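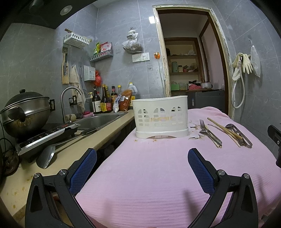
Minutes, hand-held gripper demos, Skerncombe kitchens
December, started 2:15, Bendthorpe room

Last minutes: ok, no changes.

1. Counts
2,004 demos in, target 3,000. Utensil task (pick up fork, spoon or chopstick, put in holder) is furthest along. Antunes batch still uploading, not in the total.

2. Rejects
28 sent back. Mostly jaws closing before the pads are lined up on the handle. Some where the demonstrator steadied the holder with the free hand. Not allowed, goes in the guide in bold.

3. Crossed utensils
Long talk. Do we let people start with fork and spoon lying across each other? Agreed yes, harder but closer to a real kitchen. Take the top one first. No untangling by hand once recording has started.

4. Cloth
Ribbed cloth bunches up when jaws drag. Leave folds as they are between takes, dont smooth it every time. One objection, noted.

5. Remote control
Tivuser sessions on the arm are slow, lag on the close command. Same task, 6 operators. Keep going till end of month then compare with the hand-held set. No decison on dropping either.

6. Actions
- guide update, free hand rule + crossed start
- re-record the 28
- chase Antunes upload
- ask Tivuser about lag, get logs

AOB: spare gripper pads, order more. Parking again, deferred.

Closed 3:05.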